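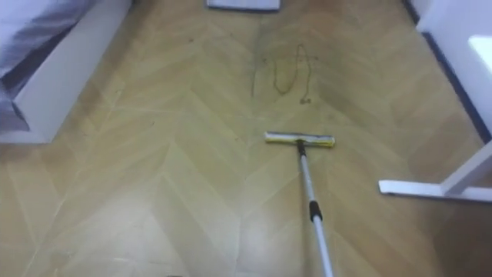
제목: Re: [kodon-asm] 반복서열 마스킹 후 contig 수가 안 맞습니다

급하게 답 씁니다. 3시에 클러스터 점검 들어간대서 그 전에 보내려고요.

어제 올라온 메일:

> 도롱뇽은 아니고 폐어 쪽 어셈블리입니다. Kodon으로 마스킹 돌리기
> 전에 contig가 3657개였는데 돌리고 나서 3556개로 나옵니다.
> 마스킹은 염기를 소문자로만 바꾸는 걸로 알고 있는데 왜 서열이
> 통째로 없어지나요? 로그에는 에러가 없습니다. 라이브러리는
> Custham 쪽에서 받은 걸 그대로 썼습니다.
> 그리고 LTR 비율이 작년 결과보다 훨씬 높게 나오는데 이것도
> 같은 문제인지 궁금합니다.

저희도 똑같이 겪었습니다. 결론부터: 마스킹 단계 문제 아님. 그 앞의 필터가 범인일 확률이 높아요.

Kodon 새 버전부터 기본값이 바뀌어서, N이 너무 많은 짧은 contig는 입력 읽을 때 그냥 버립니다. 경고도 안 띄움. 로그 레벨을 올려야 "skipped"라고 한 줄씩 나옵니다. 설정 파일에서 필터 끄고 다시 돌려 보세요. 저희는 그렇게 하니까 숫자가 딱 맞았습니다.
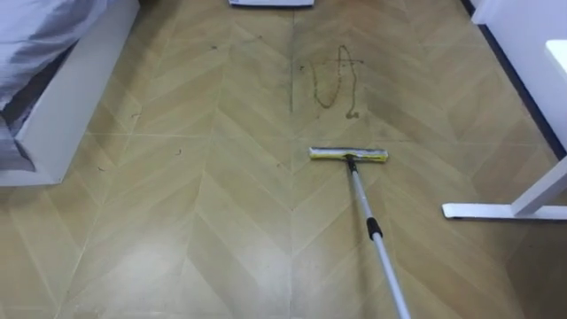 그래도 안 맞으면 헤더를 보셔야 하는데, 이름에 공백 있으면 첫 단어까지만 읽습니다. 앞부분이 같은 서열이 둘이면 뒤에 게 앞에 걸 덮어써요. Tikero로 스캐폴딩한 파일이 특히 그렇습니다. 헤더 공백을 밑줄로 바꾸고 중복 있는지 먼저 확인하세요. 그거 때문에 이틀 날렸습니다;;

LTR 비율은 별개 문제 같습니다. Custham 라이브러리는 조각난 LTR이 따로따로 들어가 있어서 겹치는 구간이 두 번 세어집니다. 저희 데이터에서는 약 10% 정도 부풀려졌어요. 폐어는 다를 수도 있구요. 겹침 합치는 스크립트를 Lindqvist 저장소 tools 폴더에 올려놨으니 가져다 쓰세요. 문서는 아직 없슴. 인자는 gff 하나, 출력 이름 하나입니다.

작년 결과랑 비교하실 거면 작년 것도 같은 라이브러리로 다시 돌려야 합니다. 라이브러리가 다르면 그 비율 차이가 진짜 전이인자 증가인지 주석 차이인지 구분이 안 되요. 분기도(divergence) 그래프도 같이 그려 보시고요. 최근에 늘어난 거면 낮은 쪽에 봉우리가 보일 겁니다.

필터 끄고 돌린 로그 메일링에 올려 주시면 점검 끝나고 볼게요. 통째로 말고 앞뒤 몇 줄이랑 skipped 나온 부분만. 지난번에 누가 전체 로그 붙여서 메일이 반송됐습니다.

아 그리고 메모리 옵션은 건드리지 마세요. 폐어 크기면 기본값으로도 돌아가긴 하는데 느립니다. 올리면 중간에 죽어요, 원인은 아직 모름.

--
kodon-asm 메일링 리스트
구독 해지: 제목에 unsubscribe만 적어서 보내 주세요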